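Hovthorpe Makers Board > Grippers and end effectors
Print this thread | E-mail this thread

Blue pads or bare fingers for soft goods?

dtroncoso
I have been running the hand-held parallel gripper with two sets of fingertips for a couple of weeks, and I want opinions before I order more. Set A is the small blue pads. Set B is the bare black fingers with nothing on them. Everything I pick up is fabric: fleece, blankets, towels, a few pillow covers. 600 grasps so far, split evenly between the sets.

Set A dropped 14. Set B dropped 57. Most of the Set B drops were on anything slick. 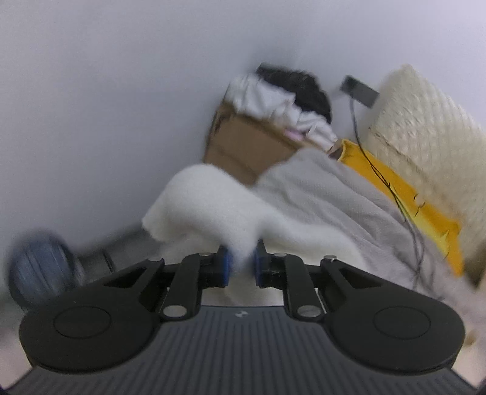

Pad width is my main question. The ones I have are narrow, and on a flat cotton towel that is fine, they pinch up a fold and hold it. Long pile is different. With the white fleece there is a tuft hanging down between the two pads while the rest of the piece is lying on top of the grey blanket, and at that point it's hard to judge if closing will get the backing or just the fluff. If it's only fluff, it slides out on the lift. I counted those as drops. Would a wider pad help, or would it just grab the blanket too?

olivares_bench
Wider will grab the blanket. We went through this on our fixed arm. Stay narrow and come in steeper.

pinfeather
Disagree with the above. Steeper works on an arm because the arm repeats the angle. By hand you won't hold the same angle twice. I'd go wider and softer. What durometer are the blue ones?

dtroncoso
Don't know. They came in the Grilton kit with no number on the bag. Softer than a pencil eraser.

ximena_ibarra
Your comparison has a problem. Did you alternate A and B, or do all of A first? If B went first you were still learning the trigger.

dtroncoso
B first, all of it. Fair point.

ximena_ibarra
Then I wouldn't trust the gap. Redo it in blocks, swap tips every block, same pile of fabric. Log the pile height too if you can. My guess is that the pads still win but by less.

olivares_bench
@pinfeather we tried soft and wide. They tore at the corners after 7 days. I'm not going back to them.

pinfeather
Which glue? Mine tore until I switched to the screw-on backing. The rubber was fine.

olivares_bench
Contact cement. Could be that. I still say narrow.

dtroncoso
I can get screw-on backs from Sidton. I'll order one wide pair and keep the narrow ones on for half the blocks. Leaving the bare fingers in as a baseline. Results Thursday if the parts show up.

ximena_ibarra
Post the raw sheet this time, please, with the fabric type for each drop.

dtroncoso
Will do.

Last updated: Thursday, 9:40 p.m.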